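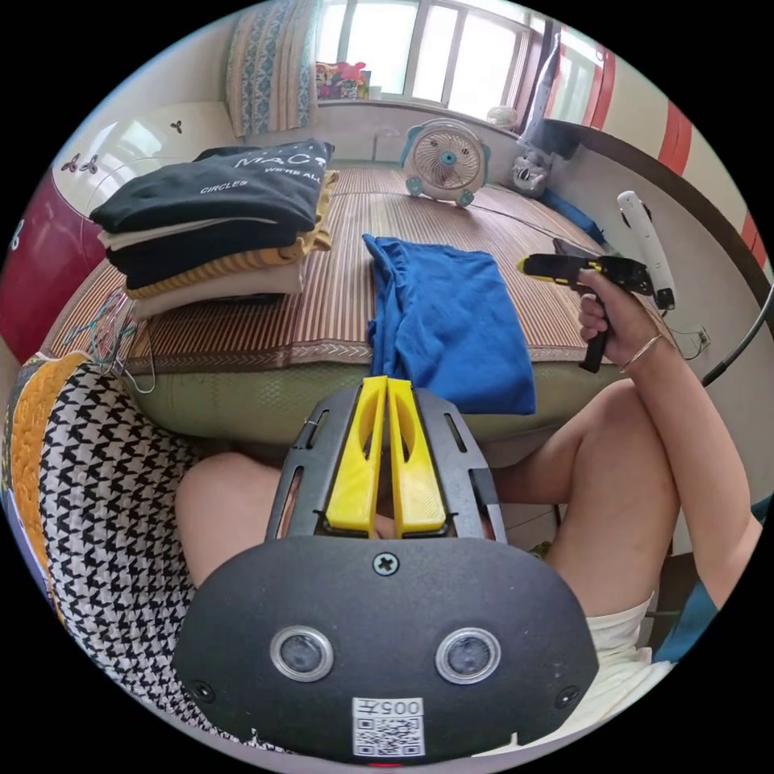
Jilach Wool Mattress Topper: Review

By Ezekiel Haverford

Print | E-mail this page

The Jilach is a wool-filled topper for people who find foam too warm. I bought the queen size in May for $369 and have slept on it every night since, on top of a Starkedach mattress that is 11 years old and has a dip on my side.

Setup

It comes rolled in a cotton bag. Mine had a faint barn smell the first night and none by the weekend. There is an elastic strap at each corner, and the straps are long enough for a deep mattress. Getting the fourth one on takes two people or some patience. A standard fitted sheet goes over both layers, but only just. If your sheets already pop off at the corners, buy deeper ones.

Comfort

It is softer than I expected at first and firmer after a month. The wool packs down where you lie, and you are supposed to turn the topper head to foot every few weeks to even it out. I do this on a Sunday when I change the sheets. It did nothing for the dip in the mattress. A topper this thin follows whatever is under it, and the Jilach booklet says so on the first page.

Side sleepers will feel it most at the hip and shoulder. I used to wake up with a sore shoulder and now I mostly don't. My wife sleeps on her back and says she can't tell much difference.

Heat

The old foam topper, a Pimentel, held heat badly. With the wool I can keep the same thin blanket on all night. We don't have air conditioning upstairs, and on the worst nights the room is still too hot for any bedding to fix. What you wear matters as much as what you lie on. Loose cotton is fine. Anything snug sticks to you no matter what the topper is made of. 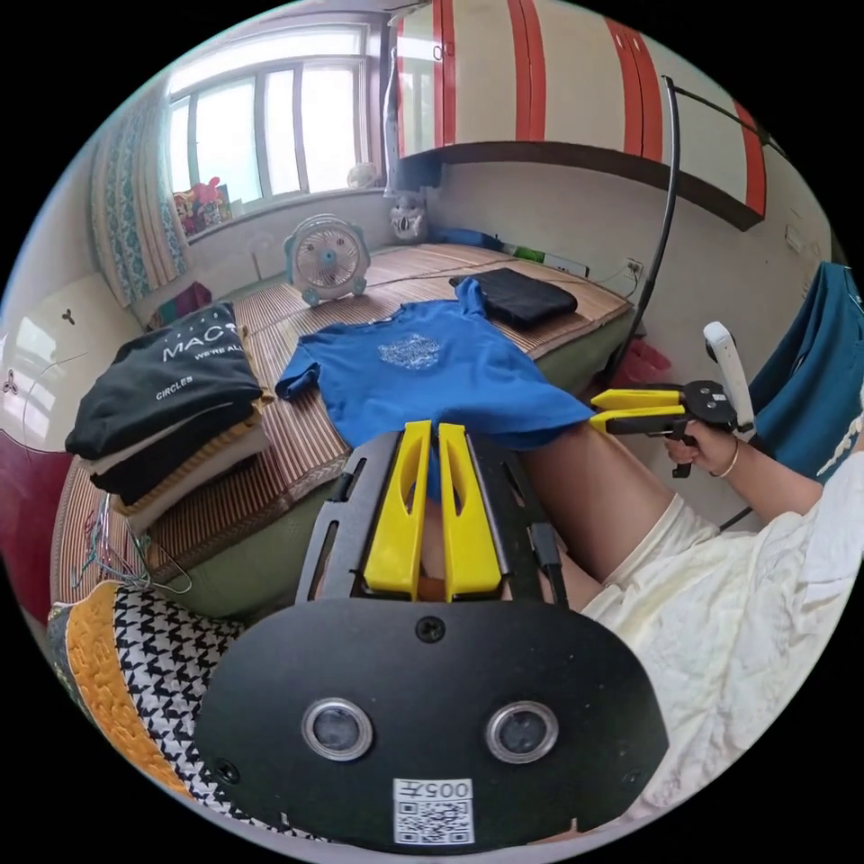 Light-colored shorts and a loose top.

Cleaning

Spot clean only. I spilled tea on it and got most of the mark out with cold water and a little dish soap, then stood it against a chair to dry, which took until the next evening. You can't put it in a washer. Get a cover if you have kids or a dog. The Prastov cover I use is thin and doesn't crackle.

Problems

One row of stitching near the foot has come loose. Jilach offered to repair it if I paid the return shipping, and I sewed it myself in 10 minutes. For the price I would have liked a better offer. The cheaper version at $110 has half the fill, and I would skip it.

Rating: 4 out of 5

Print | E-mail this page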